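Gripper shootout, wrist camera shots

OK so this page has been sitting in my drafts since October and I finally made myself finish it. Ihor Ivanyshyn and I have two sets of fingers we keep swapping on the same arm, the wide padded ones from Drandent and a narrow pointed pair that Ihor drew up himself and had cut at Lysenko. We also swapped the wrist camera partway through (the old Husness one kept dropping its connection, and I was so tired of restarting it!). I've got a folder of 400 stills from all this and most of them look exactly alike, so you're getting my favorite.

A few notes before you scroll. Every run was on the same controller, a Fornesov box, with the same speed limit and the same closing force. We did 100 grasps with each set of fingers on a mix of stuff: wire, washers, a bit of foam, some plastic clips. The padded fingers won on the clips and the foam by a mile. They're forgiving, you can come in crooked and still walk away with the part. Washers were a mess for everybody, and I still think we should be picking those up with suction, but Ihor says that's cheating.

If you want the finger drawings, write to me and I'll send them over. The holes fit our mount and probably nothing else, so you may have to move them. I'd also print a test pair before paying anyone to cut metal, we didn't and I regret it a little. 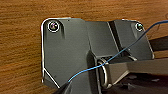 Thin stuff is where I completely changed my mind about narrow fingers. I used to think a small contact patch was asking for trouble, and on foam it still is, but a wide pad would hide half of what I want to see at this range. With the black pointed tip I can follow the blue wire from the finger up past the silver hinge collar and across the gray bracket, and it shows up so nicely against that dark metal! The picture is a bit soft and the screw recesses are pretty much mush, so I wouldn't pick this camera for lining up a driver. For keeping track of a wire I'm happy with it, and the narrow pair is staying on the arm for now.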